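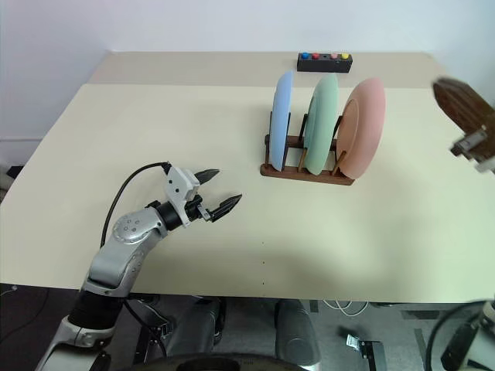

Plates in the rack, left gripper open, start of a run.

Tuesday

In at eight. Left arm homed first time, right arm needed two goes. Sizwe had left a note on the keyboard saying the wrist offset was wrong again after he tightened the bracket, so I redid the calibration before touching anything else. Error came down to 2 mm on the left. The right I left alone.

Task for the day: take a plate out of the dish rack, lay it flat on the table, let go, back off. Blue, green and pink, one plate per run, by remote control from the leader arms. Vandana wants 100 good runs of this before we change the layout. We had 17 at the end of last week, and I threw out five of those this morning after watching them back. In each one the operator (me, for three of the five) stopped for several seconds above the rack, thinking. The policy learns the pause as well as the grasp. Pieter's first model did exactly this: drove to the rack, hung there, then carried on as though it had remembered something.

Blue is the worst of the three. It sits in the leftmost slot and from the head camera it is nearly edge-on, so there is very little of it to aim at. If I come in from the left at table height the lower fingertip catches a dowel. Coming in higher and tilting the wrist down works, but then the release is awkward, with the plate still tipped when it reaches the table. Settled on the high approach, with a slow roll of the wrist on the way down. Pink shows the most rim and is easy to see, but the reach is longer and the elbow gets close to its limit. Green is fine if you are patient.

Thenmozhi took over at eleven and was better than me within the hour. Her hands are steadier and she doesn't correct halfway. I asked how she was judging depth and she said she watches the gap between the fingers and ignores the rest of the screen. Tried it after lunch. Some improvement.

Tried guiding the left arm by hand as well, motors slack, walking it through the grasp. The path is smoother but my sleeve was in half the images, and the gripper has to be worked separately, so there is a jump in the data wherever it closes. Not using those. Saved them in a separate folder in case Mandla wants them for the comparison he keeps mentioning.

Lag was bad from two until nearly three. Commands arriving late, then in a bunch. Traced it to the Nulent sync job copying the morning's files over the same network port. Moved the job to midnight. Should have been there from the start.

Final count for today: 31 kept, nine dropped. Most of the drops were blue. One was green, where the plate came out clean and then slid off the lower finger just above the table. No chip.

Wrote to Pieter about softer pads for the fingertips. The black tips are too pointed for a thin rim and the contact patch is tiny. He has a set from the Furadero job that may fit with new screws.

Tomorrow: right arm offset, then pink only until lunch. Ask Vandana whether the rack stays put or moves a little between runs. I think it should move. Bring the other glasses.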